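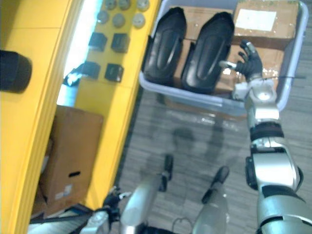
# The Big Stockroom Sort at Drunine

Hello and welcome to the stockroom page! If you've been to the Drunine shop on Emgate you'll know the front bit, with the nice window and the till and the dish of mints. Behind the door marked Private it's another story, and I've been wanting to get at it since we moved in. We finally started on a Sunday in May, with the radio on and a packet of ginger nuts open by nine in the morning.

"We" is me, Lindsay Wihongi (her shop, her mess, she'd be the first to say so) and Rawiri Whitelaw, who came over from Kereama for the day with his own label maker. I do the parcels and the website, so the photo page falls to me as well.

## Grey bins, yellow shelves

The tall yellow shelving was here before we were. Lindsay wanted to paint it. I said over my dead body, I love it, it's the only cheerful thing in the room, and you can tell people "left of the yellow" and they know exactly where you mean. The grey striped carpet I'm less fond of. It's fine to kneel on though, and when you're sorting you do an awful lot of kneeling.

Our rule is one bin down on the carpet at a time, everything in it looked at, and then the whole lot goes back up with a label on. The grey plastic ones are my favourites. The sides let a bit of light through and the rim is a decent size for getting your fingers under. We also have lidded ones, which stack better, but I can never find the right lid and I've stopped pretending I'm going to.

## Two black padded things

Side by side in the bin, rounded at the top, with a raised oval ridge running down each one. I said soles. Lindsay said seat cushions, for quite a small seat. Rawiri held out for "some sort of pad", which I thought was cheating, but he had the label maker so PADS, BLACK, PAIR is what they are until we hear otherwise. If you know what they go with, please do write in! I'd love to be proved right about the soles.

## Cardboard in with the plastic

There are two brown boxes in there with them, one with a white shipping label and one done up in shiny clear tape. I'm a bit strict about boxes inside bins. It's how you end up storing air. But if a box is a good one and it's shut properly I'll let it stay, so long as somebody writes on the end what's inside. On the end, please, where you can read it from the floor, and in marker. Lindsay writes on the top in biro and then puts something else on the top.

A word on tape while I'm here. The cheap stuff we bought from the market splits down the middle as soon as you look at it, and I spent ages picking at the roll with my thumbnail. We've gone back to the proper kind. It costs more and I'm much nicer to work with.

## How the labels ended up

Rawiri had a system. It had letters for the bay and numbers for the shelf and another letter for the bin, and he explained it to us over a cup of tea, and then he explained it again. What we've got now is simpler:

- **Yellow, top:** Christmas, and anything we'd need the steps for anyway
- **Yellow, middle:** things we post out every week
- **Yellow, bottom:** heavy things, plus the box of spare brackets
- **By the door:** returns, and parcels waiting for the van
- **Don't know yet:** one bin, one only, and it gets gone through every month

That last one was my idea and I'm proud of it. We printed 76 labels altogether, and 39 of those were used on the first day. Rawiri has the rest in his coat pocket, I think. He's been asked.

## Bits that turned up

Not everything got a label. A few things I made a note of because I knew people would ask:

The good scissors! Orange handles, missing since the move. They'd slid down the back of the returns shelf with a catalogue on top of them.

A whole bag of hooks that we'd since bought again. Twice, according to Lindsay, though I only remember the once.

An invoice from Flesurthorpe for 27 coat hangers, which none of us can account for and which has definitely been paid. The hangers themselves haven't shown up.

Half a jigsaw of a harbour. It isn't ours. It's in Don't Know Yet, and if it's yours it's only the left-hand side, so bear that in mind before you drive over.

## What I'd do differently

Start at the bottom of the shelving. We began at the top and by lunchtime there was so much down on the carpet that I was stepping over things with a sandwich in my hand. And I'd get the recycling flattened as we went. By half past four there was a heap of cardboard in the back passage as high as the light switch, and it was raining, and none of us fancied taking it out. It went on the Tuesday in the end, in the back of Rawiri's car, with the seats down.

I'd also wear different trousers. Striped carpet leaves stripes on your knees.

## Still to come

The corner with the mannequin stands, the drawer that won't open and the big roll of bubble wrap that lives wherever it fell last. Lindsay has her eye on a second run of shelving from a place that's closing down near Kereama. They've only got it in green. I've said I'll keep an open mind.

If you'd like any empty bins with slightly bowed sides, we've put a few by the back door and you're welcome to them. Perfectly good for potatoes or wellies. Knock first on delivery mornings, as the van parks right across, and ask for me or Lindsay. I'll add more to the page once we've had a go at that drawer.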